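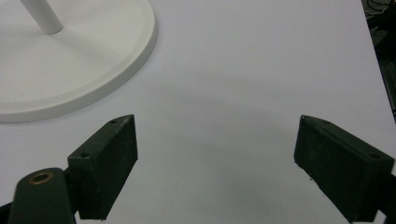
*White base, white table.*

1/26/20

I spent most of the weekend on the budget for this year. Rent at Clostside went up in the new lease, so something else has to come down. I went through the last 3 years of bank statements and put every line into a spreadsheet. It came to 3960 dollars a year on food that I didn't cook myself. Coffee is in there too.

The plan is simple. I cook on work nights and eat out when Eglė is in town. I tried this once before and it lasted 21 days, mostly on lentils. This time I asked Uldis for his soup recipes and he sent three. The barley one is good. The beet one needs more salt than he says.

I also canceled the gym. I hadn't been there since June, and the hill behind the house is free.

The phone plan is next. I called and waited on hold through lunch, then gave up. I'll try again in the morning before work.

If anyone has a decent way to keep cut onions from smelling up the fridge, leave it in the comments.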